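In praise of the blue corner

Every home has a corner where things wait to be dealt with. Vanderleia Camargo's is blue. The plastic chair is blue, the metal crib is a paler blue, and when I visit on an April morning she is already pulling both away from the wall with the happy air of somebody about to bake a cake.

"I love a slatted chair," she tells me, "but you have to be willing to get in between."

She runs Stukmont, a small workshop that cleans up second-hand children's furniture and garden seats, and she has firm views about cloths. Sponges are too fat for this job. Paper falls to bits. What she likes is an old cotton T-shirt cut up and bunched into a fold, so that a fingertip can push it right along the edge of each band. Hold the next slat with your free hand and the whole chair stays put!

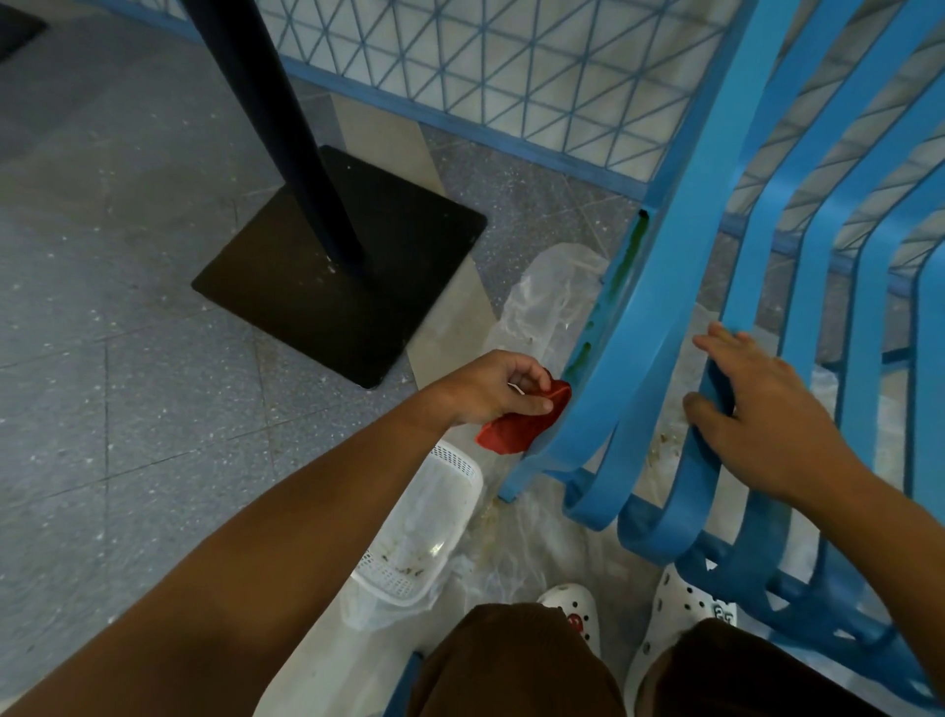

Getting the green off

The green is the enemy, and it's a wonderfully satisfying one. It gathers along inner edges and down legs, all the places a quick wipe sails past. Vanderleia begins with warm water and a drop of washing-up liquid (she swears by one called Etik, though she admits any mild one will do) and leaves it on for 4 minutes. Then she works from the top down, turning the cloth to a clean bit every few strokes.

Glossy plastic is forgiving as long as you keep away from scouring powder. Dried-on marks get a second soak, and really stubborn ones a soft toothbrush. I had a go on a leg myself and was hooked within a minute.

Painted metal asks for more patience. Scuffs and chips are part of an old crib's life, and scrubbing hard at a chipped spot can lift more paint, so she dabs around the pale bits and saves her elbow for the smooth stretches. Corner posts come first, then the flat slats, then the crossbar. Blankets ought to be well out of the way before the water comes out, or at least folded back over the top.

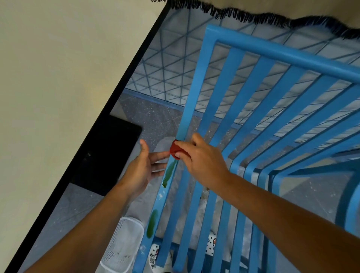

Green marks and chipped paint on a corner post of the light-blue crib.

Mesh gets its own turn at the end, with a barely damp cloth and a dry one straight after. She does the floor last of all.

How long does the lot take? Vanderleia allows 90 minutes for a chair and a crib together, with tea. She keeps a tally in a Queiroz notebook by the kettle, and the last entry I saw was number 996. For piece number 1000 she has promised herself a rocking chair from the Stolloven market, the more slats the better.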